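**Drimville plate swap outgrows its hall**

The Drimville plate swap will move to the old Windent showroom in December, after 170 people turned up last time to a hall with seating for far fewer and one working kettle. The rules are unchanged: bring up to 3 plates, take home the same number, no sulking.

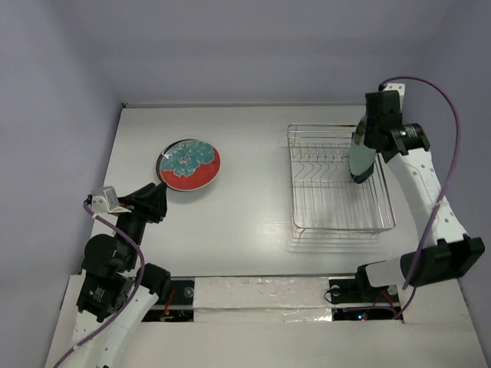

*Photo: Drimville Courier*

Soup bowls remain banned. A motion to admit them failed again, following a speech on the slippery slope to gravy boats. Doors open at 10 a.m., and the line will presumably form well before that.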